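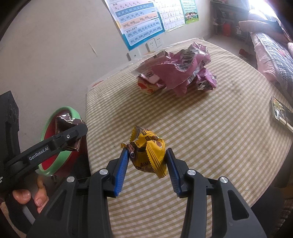
Helen Bailly
Project Coordinator, Dumlow Instrument Library
19 Jul 2018

Progress report to the Brumeck Fund: second period

We now have 79 instruments on loan! When we wrote to you in the spring we were still worrying whether families would trust a cello to a child of eight, and the answer from Dumlow has been a very loud yes. The violins go out fastest, then ukuleles, then (to our surprise) the baritone horns, which had sat in the band room cupboard for years and now have a waiting list of their own.

What the grant has paid for

We have spent £3725 of the award so far. Most of it went on repairs. The workshop at Plulitz took the whole first batch of strings in May and sent them back with new bridges, pegs that hold and, in the case of one viola, a neck that had been reset properly. They also showed us how to change strings ourselves, so the smaller jobs now stay in house. The rest went on cases, rosin, valve oil, shoulder rests and the racking along the back wall, which has made Saturday-style scrums at the counter a thing of the past.

We have £700 set aside for insurance and would like to keep it there until the renewal quote comes in.

Lessons and playing together

Borrowing is only half of it, and the beginners' sessions have been the best part of the term. We planned for one string group and ended up with two, plus a brass group that meets in the old chapel because the hall could not stand the noise. The summer tea concert had 12 short pieces in it. The horns came in a bar early on the last one and carried on cheerfully to the end, and the strings caught them up -- it was a lovely noise, and several parents asked whether there might be something for adults. There might! We are trying out an evening group in the autumn, with borrowed music and no fee for the first few weeks.

What has been harder

Returns are slow. Our reminder letters were too polite and went out too late, so we have rewritten them and now send the first one a fortnight before the loan ends. We are also short of small sizes. Quarter-size violins come in and go straight out again, and we have had to turn children away, which we hate doing.

We have not managed the loan desk at Plulitz that we described in our application. The room we were promised needs a new floor first, and we would like to move that piece of work into the next period, with your agreement.

Next steps

Before the next report we plan to buy more quarter-size violins, start the adult group, and put the full list of instruments online so people can see what is free before they make the trip. The full accounts are attached, with receipts. Do come and hear the brass group if you are passing -- they would be thrilled to have an audience.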